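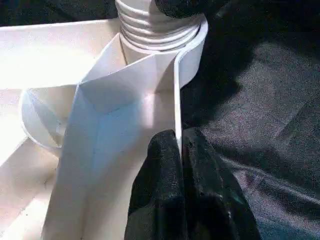

The Jenidon Rules

The Jenidon Rules are a set of good-practice rules for two-armed robots that handle household furniture. They were drafted by Kiprono Mrema at the Rustonik workshop in Clernon and first issued in June as a single sheet of paper. The current edition, dated July 7, 2025, runs to 48 clauses, which Mrema has described as regrettable.

Scope

The Rules cover light furniture that one adult could lift without complaint. Wardrobes are excluded, as is anything with a drawer that might slide open. Safety around people is left to the general standards already in force, and the Rules say so over and over.

Main provisions

Clause 2 requires both arms to be moved at reduced speed whenever the grippers are closer together than the width of one gripper. Clause 4 deals with cables. They must be long enough for the arm's full reach and must not pass between the fingers, a provision that most readers take to be obvious and most workshops have broken.

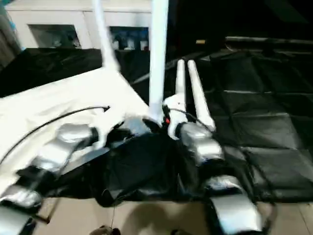
Two arms at work on either side of a white pole, both in motion.

The grip clauses are the longest part of the text. An object is to be held by a part that bears load in ordinary use, and thin rims are allowed only at low force. The word "gently" appeared in the first edition and was struck out after an argument about what it meant – the replacement takes up a page and a half.
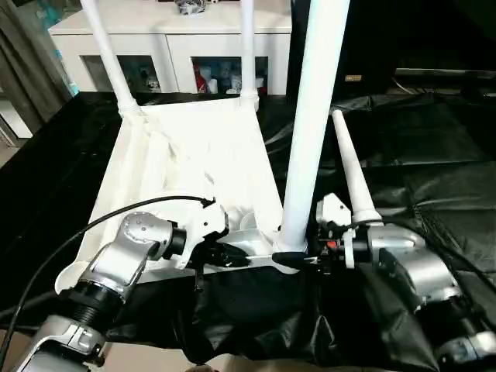
Chairs have a section to themselves, known informally as the Ivanov section after the test bench on which it was worked out. It asks that a chair be laid down before any work on its legs and that the surface beneath be covered. With the chair on its back on black cloth, its legs in the air and a gripper on either side of the thick leg, the operator must confirm that both grips are settled before either arm lifts. Stools are treated as chairs. Benches are treated as two chairs, to general dissatisfaction.

Reception

The Rules are voluntary. A public comment period drew 642 remarks, a good share of them concerning the definition of "stool". Critics have said that the text is too fussy for small workshops and too vague for large ones. Mrema has accepted both points and changed neither passage.

See also

Grip force
Workcell layout
Stool (disputed)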